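Holzarbeitsplatte in der Werkstatt ölen und pflegen

Stand der Anleitung: November. Gültig für stabverleimte Platten aus Laubholz, unbehandelt oder bereits geölt. Für lackierte Flächen gilt sie nicht; dort muss der Lack zuerst vollständig entfernt werden.

Die Platte wird vor Beginn abgeräumt. Kleinteile und Stifte kommen in verschließbare Kunststoffboxen.

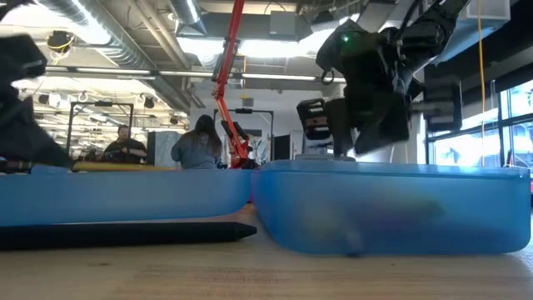
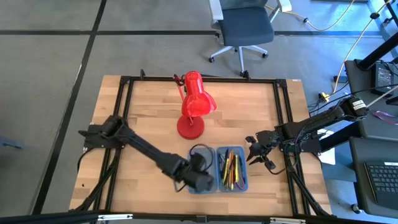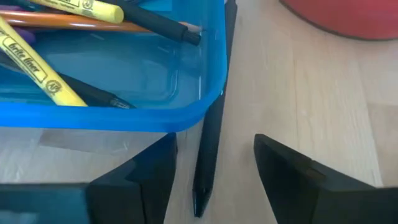

1. Prüfung der Oberfläche

Einige Tropfen Wasser auf mehrere Stellen geben und fünf Minuten warten. Zieht das Wasser ein und dunkelt das Holz nach, ist die Schutzwirkung verbraucht. Perlt es ab, genügt eine Reinigung mit einem nebelfeuchten Tuch. Graue oder schwarze Flecken deuten auf Eisen in Verbindung mit Gerbsäure hin — sie lassen sich meist nur durch Schleifen oder mit Oxalsäure beseitigen. Beim Umgang mit Oxalsäure sind Handschuhe und Schutzbrille zu tragen.

2. Schleifen

Begonnen wird mit Körnung 120, bei tieferen Kratzern mit Körnung 80. Danach folgen 150 und 180. Feiner als 180 sollte nicht geschliffen werden, da sich die Poren sonst zusetzen und das Öl ungleichmäßig einzieht. Der letzte Gang erfolgt von Hand in Faserrichtung. Leimfugen stehen nach einem trockenen Winter gelegentlich etwas vor; sie werden mit dem Schleifklotz geebnet und nicht mit dem Exzenterschleifer, der an den Fugen leicht Mulden hinterlässt.

Kanten mit Körnung 180 brechen. Schleifstaub absaugen, anschließend mit einem fusselfreien Tuch nachwischen.

3. Wässern

Die Fläche mit einem feuchten Schwamm gleichmäßig benetzen und über Nacht trocknen lassen. Die aufgerichteten Fasern werden mit Körnung 180 und geringem Druck abgenommen.

4. Erster Ölauftrag

Verwendet wird hier das Hartöl Grindano 735. Andere Hartöle sind ebenfalls geeignet, Trockenzeiten und Verbrauch sind dann dem jeweiligen Datenblatt zu entnehmen. Das Öl wird aufgerührt und mit Pad oder kurzfloriger Rolle dünn aufgetragen. Nach 20 Minuten werden matte Stellen nachgeölt, nach weiteren 15 Minuten wird der gesamte Überstand abgenommen. Stehen gebliebenes Öl bleibt klebrig und muss später mit dem Spachtel entfernt werden.

Raumtemperatur mindestens 15 Grad, für Luftwechsel sorgen.

5. Zweiter Auftrag

Frühestens nach zwölf Stunden. Zwischenschliff mit einem feinen Vlies, Staub entfernen, sehr dünn ölen und nach zehn Minuten trocken polieren. Die Unterseite erhält ebenfalls zwei Aufträge — einseitig behandelte Platten neigen zum Schüsseln.

6. Lappen entsorgen

Ölgetränkte Lappen können sich selbst entzünden. Sie werden einzeln ausgebreitet im Freien getrocknet oder in einem dicht schließenden Metallbehälter unter Wasser gelagert.

7. Aushärtung und Wartung

Leichte Nutzung ist nach zwei Tagen möglich, volle Belastung nach zehn. In dieser Zeit keine Flüssigkeiten auf der Fläche stehen lassen und keine Gummifüße aufsetzen. Nachgeölt wird bei normalem Gebrauch einmal im Jahr, im Bereich des Schraubstocks halbjährlich.

Text: Chenxi Cui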